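Lista: automação-compras
Assunto: Re: Mãos com dedos ou garra simples? Orçamento de maio
De: Chanida Intarasuk

Em maio, às 9h40, Cornel Voicu escreveu:
> Pessoal, preciso fechar a planilha e ainda não entendi a linha das mãos.
> A Trundetti cotou o par com dedos e a Bava cotou garra de duas pontas, bem
> mais barata. Alguém me explica por que a gente não compra só a garra? E o
> contrato de manutenção entra neste ano ou no próximo?
> Cornel

Oi Cornel, oi todos!

Vou tentar responder por partes, mas já aviso que escrevo comprido (vocês me conhecem). A garra da Bava é ótima para caixa, para bandeja, para tudo que tem lado reto. Se o projeto Farkdale fosse só esvaziar prateleira eu assinava o pedido hoje mesmo. Só que a nossa lista de tarefas é de sala de casa: cesto de vime, vidro, coisa redonda e lisa, tudo junto no mesmo canto, e aí quatro dedos e um polegar grandão fazem diferença na hora de escolher por onde chegar.
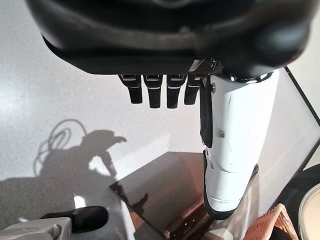

Jae-in Noh me respondeu em particular que continua achando caro e que, pelo preço de uma mão com dedos, dá para comprar garra e ainda sobra para um jogo inteiro de pontas de borracha. Pediu também que eu pusesse na conta as horas paradas quando um dedo for para conserto. Justo!

Então vamos à conta. O que a Trundetti mandou foi 2.000 de entrada por mão, mais 165 por mês de manutenção, e o frete fica por nossa conta. A reposição de um dedo sai por 800 e o prazo deles é de cinco semanas, o que eu acho um absurdo, e já reclamei. Minha proposta é comprar um dedo reserva junto com o pedido e esquecer o contrato mensal no primeiro ano. Ye-rin, você que negociou com eles da outra vez, será que aceitam tirar a manutenção sem mexer na garantia? Na cotação está escrito de um jeito que dá para ler das duas formas.

Outra coisa que ninguém pôs na planilha: as peças de gasto. Ponta de dedo, parafuso, cabo. Eu abriria uma linha só para isso, separada da reposição, senão em três meses a gente está pedindo remanejamento de verba de novo (e todo mundo lembra como foi com a esteira).
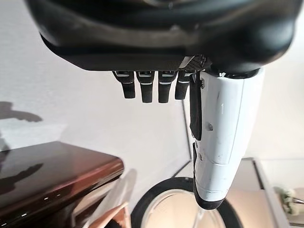 Também quero reservar um valor para os objetos da sala. Vidro quebra, gente! Se o teste inclui vidro, o orçamento tem que incluir vidro reserva, e o Tsz-kin ficou de ver se a Ko vende em lote ou se vamos ter que comprar avulso. Enquanto ele não responde, deixem a linha em branco na planilha, por favor, em vez de chutar um número.

Cornel, sobre a sua última pergunta: se toparem a minha ideia, a manutenção vai para o ano que vem e neste ano entram as mãos, o dedo reserva e as peças de gasto. Se não toparem, me avisem até as 17h que eu refaço a aba 2 com o contrato dentro.

Beijos,
Chanida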